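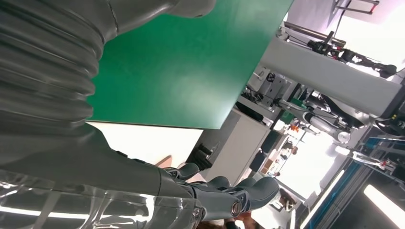
Unit 4: Buying a robot hand – the Cavari kit as a worked case
Course notes, Darcy Fehr

These notes go with the second half of the unit. Bring your copy of the Cavari data sheet and the costing form from last time.

What is on offer

The Cavari is a jointed hand sold as an add-on for arms already in service. Brutent makes it and Van Wyk sells it and handles repairs. The price has three parts and students often miss the third:

Hand and wrist plate: 3,000
Control box and cables: 846
Service plan, per year: 600

All prices are in pounds, before tax. The first two come to 3,846. Over three years with the service plan the total is 5,646. Use the three-year figure when you compare it with a plain two-finger gripper, and make sure the gripper is costed over three years as well.

What the seller says and what to check

Van Wyk lists the hand as suitable for "mixed small goods". The phrase has no agreed meaning. Ask for a list of the objects used in the maker's own tests, with their weights and sizes. If the list is short, ask for a loan period and try your own goods.

The data sheet gives 1,919 grasps between checks of the finger joints. Work out how long that is in your own setting. A cell doing one grasp a minute for eight hours a day makes 480 a day, so a check falls due on the fourth working day. A teaching lab may go a whole term.

Fitting

Check the wrist bolt pattern before ordering. The plate supplied fits the common pattern only, and an adapter adds length, which takes away from the load the arm can carry at full reach.

Plan the cable run with the arm at both ends of its travel. A cable that hangs well at rest can pull tight when the wrist turns over. Leave slack at the wrist and tie the cable further back.

Sleeves and covers need the same care. Any cover over the arm must move with it and stay clear of the finger joints. Run the arm slowly through its full path with the cover on before you set a working speed.

The Cikbridge trial

Cikbridge packs spare parts and had the hand on loan through June. Their report is in the reading pack. Read section 2 closely. The hand did well on boxes and tubes and poorly on thin flat items, which the fingers tended to push along the table. Staff ended up placing flat items against a raised stop, and that solved most of it. They kept a two-finger gripper for the rest.

Note that the report leaves out set-up time. I asked, and was told it took most of a week – mainly software. Put this in your costing as labour.

Task for the seminar

Write one page advising a small firm whether to buy, borrow or leave the Cavari alone. State the goods handled, the grasps per day and the three-year cost. Name one thing you would want tested first, and say how you would test it.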